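The Kettle Desk

The offer from Grornar was that we would keep our desks. Igor Walczak read it aloud in the break room, because he was the one who distrusted it most and wanted to hear how it sounded.

There were 20 of us in Kitchen Tasks then. The job was to drive the arm by hand, from a desk, and teach it to get on in a kitchen that existed only on the server. Marble counters, green wall, a stove that had never been lit. The company sold what we made to Oshima, and Oshima put it into machines that worked for real people. I had been on the stove for two winters.

Now there was Ristus. Ristus would drive the arm, and we would watch.

"Watch for what?" Igor asked.

"Quality," said Ksawery Kurek, who had been made a supervisor that morning and still had his old mug.

I sat down and watched for quality.

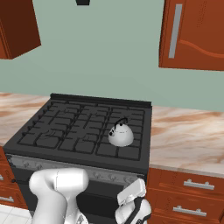
The Second Month

They called us reviewers, and the pay went down in April. A reviewer pressed green for a good run and red for a bad one. If you pressed nothing, Ristus took it as green. I found that out from the manual. Ksawery found it out from me.

I used to talk to the arm when I drove it. Left a bit, easy, you've got it. My wrist would ache and I'd go home knowing which runs had been mine. Now I had 300 of them in a shift, and they went by like cars past a bus stop. Twice I caught my hand moving the mouse toward the kettle, as though it would help.

Management told us we were free to do more interesting work. I asked what it was. There was a slide about it, with a picture of a mountain.

Igor kept a notebook of every red he pressed, with his reasons in small square handwriting. He wanted to know if anyone read the reasons. One night he typed a recipe for beet soup into the comment box and waited a week for an answer. Then he brought the notebook over and leaned on my partition while the next run loaded.
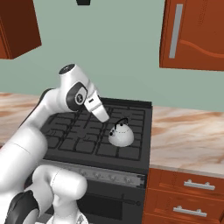
Igor said it didn't matter to him if the thing was good or bad at the job. He had been bad at it too, his first year, and they'd paid him to get better. Who was going to pay the next kid to be bad at it?

I told him to keep his voice down. He said there was hardly anyone left to hear it, and I looked across the room and had to give him that.

Grornar put out a statement in which Ristus had done 3,000 runs without a human at the controls. It left out the humans with the red button. Ksawery printed it and taped it up by the coffee machine, and I couldn't tell from his face how he meant it.

When they moved us upstairs I asked for a screen by the window. The stove came with me. Same knobs, same grates.

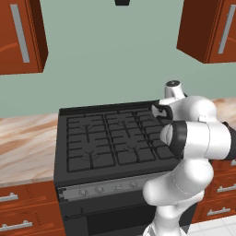
I kept the sound of the fans low and drank my tea. Ksawery came up late in the afternoon with a form. It was for the old controllers, the ones with the worn grips, which were being collected. I had mine in the bottom drawer under a sweater.

"It says here you turned it in," he said.

"Then I must have."

He looked at the drawer. He had sat beside me for both of those winters and he knew what I kept where. He signed the form against the wall, using my line, and asked if there was any tea left in the pot.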